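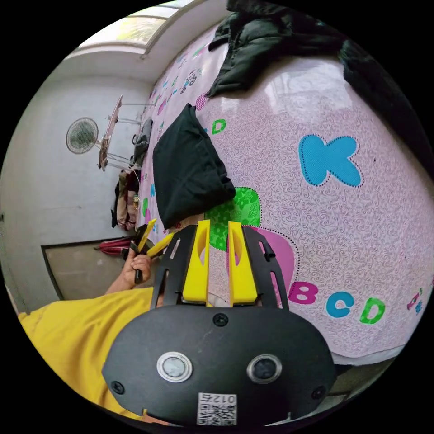

Two-handed grippers on a bedroom job. Black bag on the bed, green jacket still to do.

Progress report, Tremum home-tasks work, to Omid Pakzad at Nikunbridge
From Svend Briem, 3/21/21

Omid - short one, I'm between shifts. Spending sheet comes separately from Sigrún.

Where we are. 419 usable recordings in, all bedroom and laundry tasks. Folding, picking up, moving bags and clothes off beds. Another 55 thrown out, mostly the fingers losing the cloth partway and the collector finishing by hand. Fixed in the instructions now: if it drops, start over, don't rescue it.

Soft stuff is still the hard part. Black fabric worst of all, folds don't show up well and the collectors say they can't judge how deep the fingers are in. Jackets go better than expected. Bedspreads with busy prints we kept on purpose, the Clorik arm has to cope with real bedrooms and real bedrooms look like that.

Staff side, which you asked about. The people doing the collecting are our own housekeeping crew, on paid hours, same rate as the floor. Ingvar runs the roster. First two weeks were rough - people thought they were training their replacement and said so, in the meeting, to my face. Fair enough. What we've put in writing since: no hours cut through the end of the pilot, and anyone who collects gets first pick of the arm operator jobs. Sigrún wanted it signed before she would put her name down. It's signed.
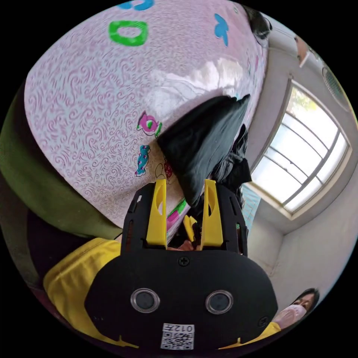

The work itself is tiring in a diffrent way. Wrists and thumbs more than backs. Housekeepers who make beds at full speed all day have to slow right down, and it bugs them. One said it's like doing her job in oven mitts. Collecting blocks were two hours, now capped at one with a break, and the wrist complaints have dropped off. Output per block went down a bit. I'd keep the cap anyway.

Masks stay on indoors for everybody, no change there.

The arm. Tetsuya has it running in the linen room at the Ásgeirsdóttir building. Does pillowcases into the bin, okay at towels, bad at anything with sleeves. What changed for the crew so far is small: the early sort is lighter, and someone now has to stand near it and clear jams. That someone has been whoever is closest, which is not a plan. Need a named person per shift and it needs to be in their hours. Asking for that in the next budget.

Problems
- Finger pads wear out fast. Spares ordered, not here.
- Labels on the recordings are behind, Tetsuya is doing them at night, he should'nt be.
- Two collectors want out. Letting them go back to floor work, no penalty.

Next, up to May: sleeves, zippers, bags with straps. 121 more recordings is the target. Then a sit-down with the whole crew before anything gets decided on a second arm. I'd like you there for it if you can - they'll have questions about jobs that I can't answer on your behalf.

Call if the jam-clearing hours are a problem. Otherwise I'll write them in.

Svend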